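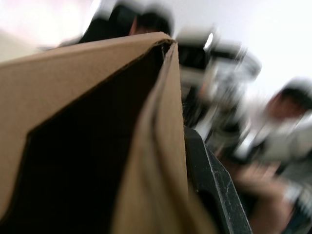 2 min read

I've been putting off this review because I kept wanting one more afternoon with the Putbridge fingers, and I think that tells you most of what I feel about them. They're the slim black pair with the long slots in the face, and I've been running them on folding cardboard boxes, a job I used to dread.

Some background. I came from the Friesen pads, which are wide and soft and great on mugs and fruit. On cardboard they were miserable! Anything thinner than a paperback just slid out. Brayden Sawatzky kept telling me to go narrower, and he was right (fine, Brayden).

Getting next to a flap is so much easier now. The finger tapers to a blunt point, so you can slide it in along a panel without shoving the whole box across the table. I did 60 box runs in the first week and spent far less time nudging things back into place.

The wrist camera deserves a mention too. I set mine so both fingertips stay in view, and with a box standing open on a white table I can see the flaps, the inside crease and my own tips all at once. It made lining up a grasp feel natural by Tuesday, after a rough start the day before.

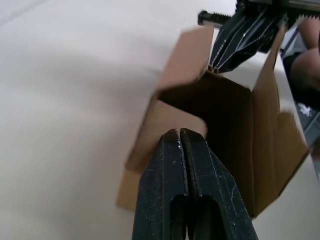

Fingers versus the ridged set

I also tried a set with serrated edges, the Gromico ones. They bite harder, and for heavy stock I'd still reach for them. But they left marks on the thin boxes, and the smooth Putbridge tips didn't. Asabe Chukwu ran the same comparison on her own bench and liked the Gromico set better, so ask around.

Corners are where the slim pair really won me over. They'll close on a single point of cardboard and you only see a sliver of it between the tips. I love that.

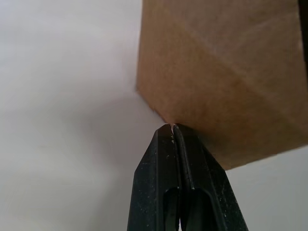

Gripes

They show everything. Scuffs, specks, pale cardboard fuzz, all of it stands out on matte black, and I wipe mine down every 11 boxes or so. The mounting screws are also tiny and I've already lost one. Otherwise I'm keeping them on, and the Friesen pads have gone back in the drawer until I need to pick up a peach.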